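Fellordale Parachute Drag Tables

Welcome! Fellordale is a small set of tables and scripts for anyone who enjoys working out how a probe slows down in thin air. It began as a side branch of the Zanar lander simulator and soon grew too big to stay there (we got carried away, happily).

What's inside

There are 803 simulated descents, each with altitude, speed, canopy area and drag force at every time step. Of these, 411 use a single canopy and the rest use a drogue first. Files are plain CSV, one per descent, and the units are in the header row. 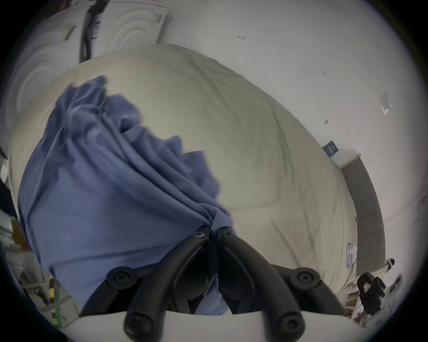 Blue fabric, gathered and held in a gripper.

Getting started

Unpack the archive, open the folder called destus and run the script there. It plots any descent you choose and takes around 2 minutes for the full set on an old laptop. Try the high-altitude drogue cases first, they're lovely!

Known gaps

Wind is constant within each descent. Canopy flutter is left out above 1000 metres per second. The August release fixed the sign error in the Do series, so please throw away older copies.

Corrections and new descents are very welcome. Open an issue and attach your input file.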